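Kitchen table tips for recording sorting demos

Quick ones from the bench at Sotelo, typed up between sessions. Mostly for people doing teleop demos of small-parts sorting at home or in a borrowed room. Add your own at the bottom.

Tablecloth first. Plain or a light grid, pale colour, nothing shiny. Tape it underneath at the corners or it creeps a bit every episode and by Thursday your start poses are all off.

Kids' wooden puzzles are great value. Cheap, chunky, lots of colours, and the recesses give you a clear done/not done. Op shop is fine. Check for splinters and missing bits before you start, not at episode 14.

Bowls: plastic, light, low sides. A different colour for each category. Label the rim at the back so the writing faces you and a full bowl doesn't hide it. Masking tape holds better than sticky dots. Write labels in whatever language your operators read fastest.
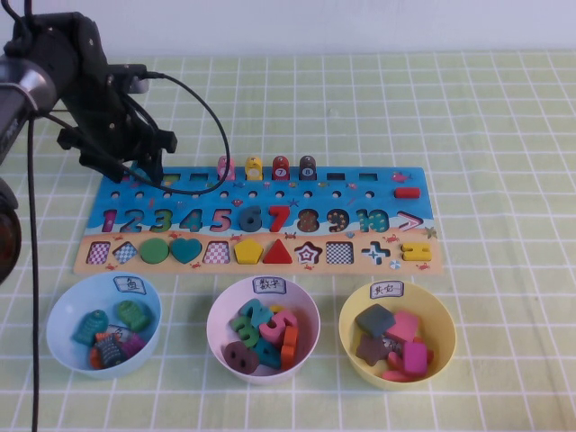
Fish, numbers, others. One bowl each, lined up in front of the board.

Always have an "others" bowl. Always. Otherwise the odd squares and stars get shoved in with the numbers and your labels are rubbish.

Don't tidy the bowls. Jumbled is good, overlapping is good. If you lay everything out flat the policy only learns flat. Give the bowl a shake between episodes, count to three, go.

Start with the board part filled sometimes. We do a mix, some pieces in, some out. Write down wich ones, pencil is fine, or use the notes box in Motent if you've got it set up.

Cables. Leave slack so the wrist can turn, but watch a loop that hangs over the board, it'll flick a peg out and you won't notice till playback.

Fumbled a grasp? Keep going if you can recover. Those are worth keeping, tag them "retry". Bin it only if a piece hits the floor.

Breaks every 30 minutes. Tired hands make jerky demos. Cup of tea, wipe the pieces down with a barely damp cloth, dry them properly, back to it.

Target for this set is 2000 episodes. Sounds like heaps. Swap the bowl order every so often or the model just memorises left, middle, right.

Back up before you pack up. Then the tablecoth comes off, shake it outside, roll it, don't fold. Creases show up on camera for days.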